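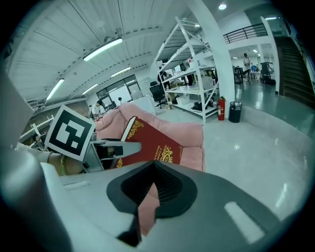
Cada enero me toca la misma discusión con la hoja de cálculo abierta: ¿compramos otro brazo o compramos más pinzas de mano? Y cada enero gana el brazo, claro, porque luce muchísimo en la memoria anual (y porque a los jefes les encanta enseñarlo a las visitas). Pues yo este año he votado en contra y quiero explicar el motivo.

En Hinalia pedimos presupuesto a Billex y a Botha. La pinza de Billex salía a 2000 euros; la de Botha, a 3021, con los repuestos de los dedos incluidos. ¡Y ahí está la trampa! Los dedos se gastan, las almohadillas se despegan, los cables desaparecen, y casi ningún presupuesto que me llega lleva una línea para eso. Yo pondría la cara sin pensarlo mucho.
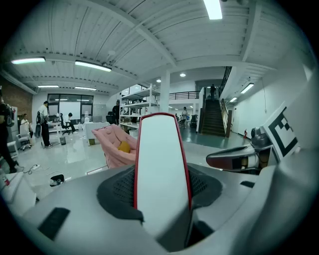

Luego está el plazo, que también es dinero. Botha promete 14 días y Billex 60, y dos meses con gente esperando material me parecen carísimos, aunque en la factura no salgan por ningún lado. Con el proyecto Rultitix nos pasó: ahorramos en la compra y lo perdimos todo en la espera.

Que conste que no tengo nada contra los brazos, me encantan. Pero antes de firmar otro pediría ver cuántas horas se usó el último, y de paso reservaría una partida decente para piezas pequeñas. Si alguien de compras me lee: la mía sigue pendiente de aprobar.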